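4.2 Open Boxes, Baskets, and the Drift of Small Things

The households in our study owned plenty of containers. Foltstead, the housing cooperative where we did most of the visits, gives every new tenant a set of shelf dividers on arrival, and most of these were still in their wrapping. Residents had bought their own boxes instead, sometimes several times over, and the question for this section is what they put in them and why it stayed there or didn't.

We had expected to find that people sort by use: medicine with medicine, cooking with cooking, glue with whatever glue belongs to. Vogler's earlier pilot in Flevstead had sorted its findings that way, and we copied her coding sheet with the confidence of people who have not yet opened a stranger's cupboard. By October the sheet had grown a category called "other, small," and "other, small" was winning.

What held up better was sorting by size and by whether the thing could roll. Bottles, jars, tubes, and lip balms went into whatever had walls. Flat items (receipts, instruction leaflets, the spare key to a bicycle sold years ago) stayed on the table until a meal forced the issue. One resident told us that a box was "a fence for things that wander off," and we have not managed to improve on this definition, although the second author tried for most of an afternoon.

Clear boxes deserve a paragraph of their own. Stores sell them on the promise that you will see what you have, and so you will, from one side and at the right height. Most of our residents kept theirs on a table or a low shelf and looked down into them, which changes what the box shows. A bottle standing up becomes a cap. A bottle lying down shows its color and takes up the floor of the box — and the floor is the only part most people ever fill. Figure 3 shows a bottle in the second position.

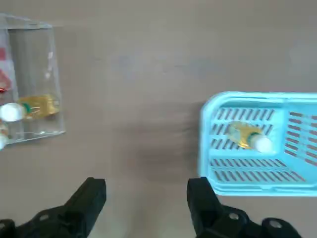 Household Objects Group, Department of Everyday Design

Figure 3. Clear box with a small bottle of yellow liquid lying on its side; part of a light blue basket at right.

The bottle in Figure 3 is easy to pick out by its contents, with the white cap and the green ring at the neck as further help. The red-and-white item at the far left is another matter, at least from this angle. Residents described the same trouble at home. They recognized their own belongings from a patch of color or a bit of label, and they were usually right, but they could seldom say what else was in the box. Asked to list the contents from memory, Joyce Mollel, who had agreed to be the first to try it, named the things she had bought most recently and then offered us coffee.

Baskets work on other terms. A basket with a raised rim and colored plastic sides makes no promise of display, and residents seemed to expect less of it. They used baskets for moving things: from table to shelf, from shelf to bathroom, from bathroom back to table when guests had left. In the diaries the word "basket" tends to sit next to a verb, while "box" sits next to a place. We would not hang a theory on this. We did hang a conference poster on it, and the poster was politely received.

The diaries came to 3921 entries, a number we report mainly because Ulla Väisänen read all of them. Her reading turned up one pattern the interviews had missed. When a box and a basket were kept on the same table, residents tended to tidy into the basket and search in the box. The basket got things out of sight in a hurry and the box got the blame when they could not be found. In 11 households this had led to the purchase of another clear box. None of them reported that it had led to finding the thing.

Kauko Oksanen has suggested, in comments on a draft, that we are describing forgetfulness and calling it storage. We accept part of this. But the residents who forgot least did not own fewer objects or better containers. They left some of the table bare and put new arrivals there for a day or 2 before deciding where they belonged — a habit that the Drolent shelf system, with its labeled slots for everything, makes rather hard to keep up. Section 4.3 takes up the slots.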